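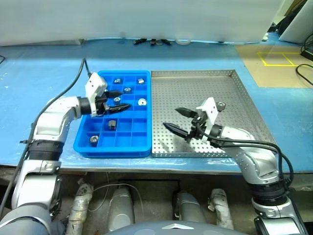 ## Small-parts cell: narrow fingers compared

The two-arm cell at Sasex has been running a comparison between the standard Fuvari parallel fingers and a narrower pointed pair cut for us by Plunirum. The task is moving loose nuts and washers between a compartment tray and a perforated steel tray. Manikandan Unnithan set up the trials and Everaldo Bastos wrote the controller changes.

Each finger set was given 808 picks, split evenly between the left and right arms. Parts were placed by hand, one to a cell, and the arms were not told which way a hex nut was facing.

The standard fingers failed mostly on entry. With a part close to a cell wall, one fingertip landed on top of the divider and the force limit stopped the move. The pointed fingers clear the divider in nearly all positions. Their weak point is the flat washer, which tips when gripped by its rim and has to be released and tried again. Upright cylindrical parts gave no trouble with either set.

Picking from the steel tray is a separate problem. Reflections and the punched holes both upset the part detector, and in March it was reporting holes as washers. Everaldo now rejects any candidate that lines up with the hole pattern. The check adds 17 milliseconds per image and has been left on for both arms.

Two faults are still open:

- The right gripper loses its zero after a long run. Homing it every nine cycles hides the fault but does not cure it.
- Cable loops at the wrist limit rotation. A shorter lead is on order from Quintana. Until it is fitted, please keep to the reduced wrist range in the shared settings file.

Closing force is held at 9 N for all parts. Raising it did not help with washers and marked the softer nuts.

The next round will use the pointed fingers with a thin rubber facing, on the left arm only. Anyone with small parts they would like included should give them to Manikandan, bagged and labelled with the thread size.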